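4. Sorting, loading and first wash

This section applies to the Stillel front-loading washer after the levelling and hose connection steps in Section 3 are complete. Do not run a load of clothing until the empty maintenance cycle in 4.1 has finished.

4.1 Empty maintenance cycle

1. Remove the transit bolts from the rear panel, if this was not done in Section 3. Keep the bolts and spacers for any future move.
2. Turn on both water taps fully and check the hose couplings for drips.
3. Close the door with the drum empty. The door lock indicator lights.
4. Add half a measure of powder detergent to the main wash compartment. Do not use fabric softener.
5. Select COTTONS HOT and press START.
6. When the cycle ends, wait for the lock indicator to go out – this takes up to 2 minutes – and open the door.
7. Wipe the door seal and the inside of the glass with a dry cloth.

Caution: The door glass becomes hot during this cycle. Keep children and pets away from the machine until it has cooled.

Note: A small amount of water may be left in the drum from factory testing. It drains at the start of the cycle.

4.2 Sorting

Sort by colour first, then by fabric weight, then by soil level. Dark denim and dark fleece may be washed at the same temperature, but fleece collects lint from other fabrics and should be turned inside out. New denim should be washed alone until the rinse water runs clear.
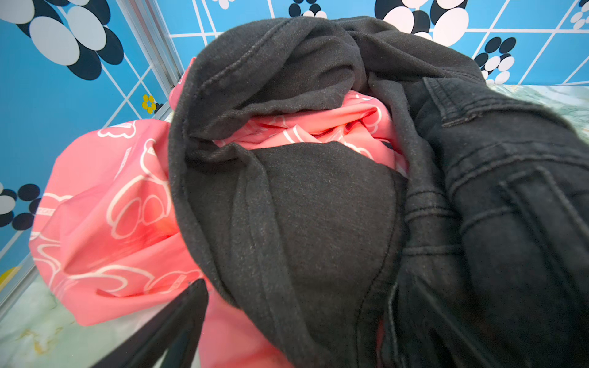

Jukach Technical Writing

Printed fabrics in pinks, reds and oranges are best kept apart from blacks and charcoals. Check the care label on each item. Where two labels in a load disagree, use the lower temperature and the slower spin.

1. Empty all pockets. Coins and screws can pass through the drum holes and block the pump.
2. Close zips, hooks and press studs. Leave shirt buttons undone.
3. Turn jeans, fleece and printed items inside out.
4. Place bras, stockings and other small items in a mesh bag.
5. Treat collar and cuff marks with liquid detergent and leave for 5 minutes.

Caution: Do not wash items that have been in contact with petrol, solvent, cooking oil or wax. Vapour from these substances can ignite inside the drum.

4.3 Loading the drum

1. Open the door and check that the drum is empty.
2. Load items one at a time, unfolded. Alternate large and small items.
3. Stop when a hand can still be placed flat between the load and the top of the drum.
4. Check that no fabric is caught between the door and the seal.
5. Push the door until it clicks.

Note: A single heavy item, such as a bath mat, may prevent the machine from reaching full spin speed. Add two or three towels to balance the load.

4.4 Detergent drawer

The drawer has three compartments. The left compartment is for the main wash, the centre for softener and the right for prewash. If the Amano dosing insert is fitted, use liquid detergent only and move the flap to the lower position.

Do not fill softener above the MAX line. Overfilled softener siphons into the main wash and leaves marks on dark fabrics.

4.5 Selecting a program

1. Turn the dial to the required program. The default temperature and spin speed are displayed.
2. Press TEMP or SPIN to change the default. Settings not available for the program are skipped.
3. To delay the start, press DELAY until the required number of hours is shown. The maximum is 24.
4. Press START.

The DARKS program runs for around 54 minutes with a cold fill. The displayed time is recalculated after the load is sensed and may change during the cycle.

To add an item after the cycle has started, press PAUSE. The door unlocks only if the water level is below the door opening and the temperature is low enough. If the lock indicator stays lit, do not force the handle – press START to resume.

4.6 After the wash

1. Remove the load promptly. Items left in the drum crease and may transfer colour.
2. Shake out jeans and fleece before hanging, and dry in the shade.
3. Leave the door and drawer ajar.
4. Turn off the taps if the machine will not be used for several days.

For pump filter cleaning on machines supplied with the Gisau drain kit, see Section 6.

Section 4 revised April 23, 2022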